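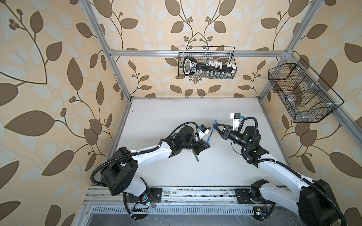 Tuesday, late

Finished the last disc of Hestari tonight. I started it in April, stopped for a while after the harbor arc, and picked it up again last week. The series is 20 episodes, plus the two extras that only came with the box set. Sipho lent me his copy, and he wants it back by the weekend.

I liked the main run more than I expected to. The first 6 episodes are slow. The ferry captain barely speaks and the sister gets most of the lines, and I nearly gave up at the dinner episode. After the storm it picks up. Episode 8 is still the best one. I watched it twice, once with subtitles and once with the dub. The dub changes the letter so that she sounds angry, and I think the subtitles have it right.

The extras are uneven. The first is a beach story and I won't watch it again. The second follows the lighthouse keeper in the winter before the series starts, and it explains why he has the key. I don't understand why that was left off the broadcast. Anyone who only saw it on TV would think the key was a mistake.

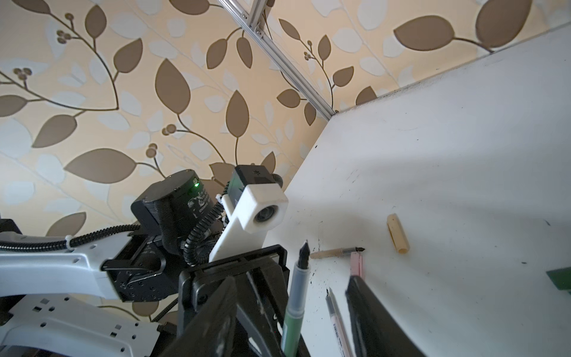

Brown and pale leaves, white board.

Anel called around nine. She is trying to get me to read the Bemivano manga before the show comes out. I said I would read the first volume. She says the art gets better after the second, and that is what people always say. She also asked if I was going to the screening at the Coetzee. I haven't bought a ticket. It seats 200 and the last one sold out, so I should do it tomorrow at lunch.

Rewatched the ending before bed. The song over the credits is different in the last episode, with only the piano. I missed that the first time because I was washing dishes.

Next is Zollus, I think. It's short and I already own it.

Filed under: Watch Diary, Anime, Extras and OVAs

3 comments

marrow_k: The beach one has a good joke with the cooler. The rest is filler, agreed.

Tessel: Is the lighthouse extra subtitled? My set only lists audio for it.

marrow_k: Mine has subs, but you have to turn them on from the disc menu.

Contact | Copyright the author | Back to top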